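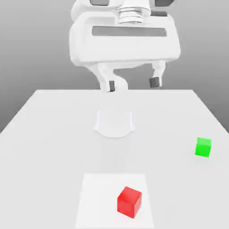
March, kitchen table, too late for coffee but I'm having it

Well, I did it. I took the slow train out to Skosville and back, all by myself, with a thermos and the good scarf, and I'm writing this with my shoes still on because if I take them off I'll go straight to bed and then I'll forget the best bits.

I've been saying I'd go since before Christmas. The seed swap out there only happens in March, and last year I had that cold, and the year before that I got the time wrong and turned up to a locked hall. So this year I wrote it on the fridge, and on my hand, and I set the alarm for six and woke up at ten of anyway, wide awake like a kid on a field trip.

The train was nearly empty. It stops at Otham for ages, I still don't know why, it just sits there ticking and the doors stay open and all the warm air goes out. I ate my sandwich at Otham. It was not even nine in the morning! Egg salad, too much pepper. I had a window seat on the river side and the water was very high and brown, right up in the willows, and there was a heron standing in what must be somebody's soccer field the rest of the year.

The swap was in the grange hall again, and it was packed. I had brought my beans in little coin envelopes, all labeled the night before, with my bad handwriting getting worse toward the end of the pile. I had 100 envelopes exactly, which sounds like a lot until you see what other people bring. One woman had a rolling suitcase. Just seeds in there, row after row, in old film canisters, with a strip of masking tape on every lid. I could have stood and looked at that suitcase all day, and I think she could tell, because she gave me a canister of something she called a winter lettuce and wouldn't take anything for it.

What I really went for was the Prantl. It's a pole bean, cream with a maroon splash around the eye, and my grandmother grew it up the side of the garage. She called them the church beans for some reason. I lost the last of mine three summers back when the jar got damp, and I felt so sick about it that I didn't plant any beans at all the next year. I've asked everybody. I've written to people! And there they were, on a paper plate near the coffee urn, with the name in blue marker and one of the letters crossed out and fixed. I made a noise. A man turned around.

The sign said two per person, and I thought it meant two handfuls (I was already reaching), and it meant two beans. Two! I stood there with my hand out like a pigeon feeder. Then the lady minding the plate said she was only strict in the morning and if there were any left at closing I could have more. So of course I hung around until closing. I went to the talk about soil blocks, which I already know how to do, and I went to the talk about saving squash seed, which I did not, and I took notes all over the back of the program. Hand pollinate in the morning. Tape the blossom shut the night before. Let the squash sit a good long while after you pick it before you cut it open. I'd been doing that last one all wrong and wondering why I got such skinny seeds.

Lunch was chili from a slow cooker and a square of cornbread, pay what you like. The chili had corn in it. I don't hold with that but I had seconds.

I ended up with a whole coin envelope of Prantls by the end. I've counted them and then counted them again, and I'm not writing the number down in case it's bad luck. They're on the windowsill in front of me in the blue egg cup. I keep picking one up. They're smaller than I remembered, or my hands were smaller then, and the maroon is darker, nearly brown on some of them.

I also came home with the winter lettuce, a packet of Polia tomatoes (a yellow one, supposed to be good for sauce, we'll see, I've been promised that about yellow tomatoes before), some dill, and a paper bag of garlic chive roots that leaked dirt all through my tote and into my glasses case. I swapped my runner beans for nearly all of it. The envelopes with the worst handwriting went first, so maybe people felt sorry for them.

It rained on the way home. I slept from Otham until the bridge with my mouth open, I'm pretty sure, because my throat was dry as anything when I woke up. There was a boy across the aisle doing a crossword in pen.

Things to do before I forget:

Put half the beans in a jar with a desiccant packet and put the jar somewhere that ISN'T over the sink.
Look for the long poles. Behind the freezer?
Soak nothing until May. Do not get excited and soak them in April like last time.
Write the suitcase lady a thank-you card. I have her address on the canister lid.
Wash the tote.

I want them up the side of the garage, same as hers. The gutter there needs fixing first and the ground is mostly gravel, so that's a weekend of digging right there, and my back is already complaining about the train seat. Maybe I'll do one short row and see. I'd better go find the desiccant packets now while I'm still upright. I think they're in the drawer with the birthday candles.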